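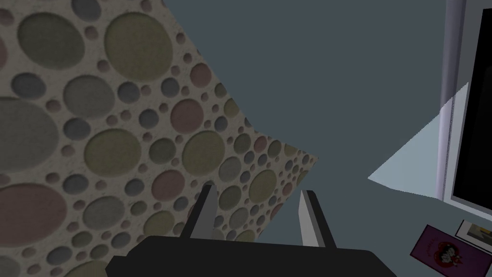 Wrist view, gripper open, monitor at right.

Rehearsing a bench task in simulation before the shift changes over

These notes are for bench staff at Orkia who will be supervising the two-armed unit. They cover the rehearsal step only. Wiring and guarding are in Zaid Mansour's sheet.

1. Open the room model in Verkex and load job 715. Wait for both arms to report ready.
2. Select the wrist view. Check that nothing is held between the fingers and that both finger faces can be seen.
3. Step the arm towards the target at 2 per cent speed. Stop if a wall or the monitor fills most of the view - the wrist view gives a poor sense of distance.
4. Switch to the body view before any grasp.
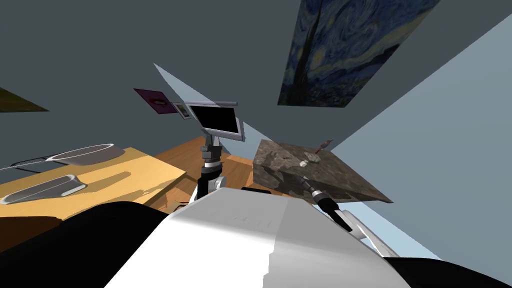 Hunard, November

In the body view, find the stone slab first, then the small white object on top of it, then the gripper. The table with the two metal trays is on the other side. The view is steeply tilted, so do not judge level by the table edge. Use the pose readout.

5. Run the approach and pause short of contact. Note the clearance in the log.
6. Repeat until 17 approaches in a row finish without a stop. Save the run under your own initials.

What changes for bench staff

Picking and placing by hand drops out of the morning routine. Checking, logging and clearing stops take its place, and whoever signs the log decides whether a job goes live. Rasha Twal found that writing up a stop took longer than clearing it, so the log now has a short form (fault code, step number, initials).

Hand skills are still needed. Bilal Saab keeps one bench on manual work and everyone rotates through it. If your rota leaves you off it for a full month, tell Muammer Polat.

Known fault: code 197 after a view change. Reload the job and start again from step 2.

Search this site Go
4 shares | 2 comments
Contact: Elie Ghanem, bench training | © Orkia | Back to top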